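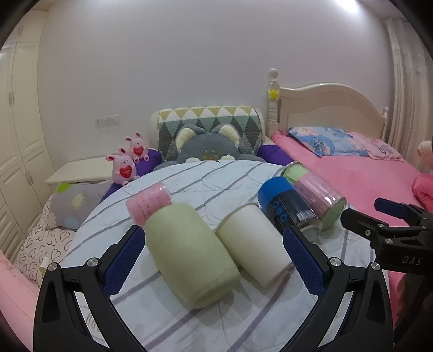 Hand-held gripper tool over five cylindrical items on a striped tablecloth, jaws open. A second gripper enters at right.

Home » Equipment » Hand-held tools » Wuno G2 hand-held gripper

Wuno G2 hand-held gripper

Part no. 3135
Supplied by: Truletti, Skoltthorpe
Status: demonstration units available, orders open from July

Overview

The Wuno G2 is an operator-carried two-finger gripper for recording manipulation tasks away from the bench. The operator closes the fingers by hand. Jaw position and the wrist view are logged together, and the log can be replayed on any arm fitted with the matching Wuno end effector. Units are sold singly or as a left and right pair.

Finger assemblies are black linkages. The textured pads are dark blue and are treated as a wearing part. Replacement pads are stocked in one grade only.

Specifications

Fingers: 2
Maximum recording time per charge: 14 hours
Log format: Policarpio 2 or later
Pad colour: dark blue
Finger colour: matte black
Calibration: at the factory, then by the user with the supplied gauge

Demonstration visits

Truletti demonstrates the G2 at the customer's premises or in a private home. A home visit uses the furniture and articles already there. Cylinders lying on their sides are the usual first exercise, as the operator has to align the jaws with the long axis of each item before closing. Mixed diameters and clear walls are encouraged. A patterned cloth may be left on the table.

Ramil Lacson runs the visits and Charito Abella handles the logs. The visitor programme for the Skoltthorpe workshop is organised by Vilja Seppälä. Workshop visitors may try a single unit or the pair under supervision, and logs made during a visit can be taken away on the visitor's own drive. Closed footwear is required in the machine area. Parking is at the rear, off the service lane.

Notes from the last open day

The paired exercise was repeated at the request of several visitors. Jayson Evangelista replayed one log on the fixed arm at half speed. Questions on pad wear were referred to Leonora Catacutan, whose test sheet is filed as document 1633 and can be requested by email.

Ordering

Quote the part number and state single or pair. The gauge, charger and one spare pad set are included. Policarpio licences are ordered separately.

Page last revised 26 December 2019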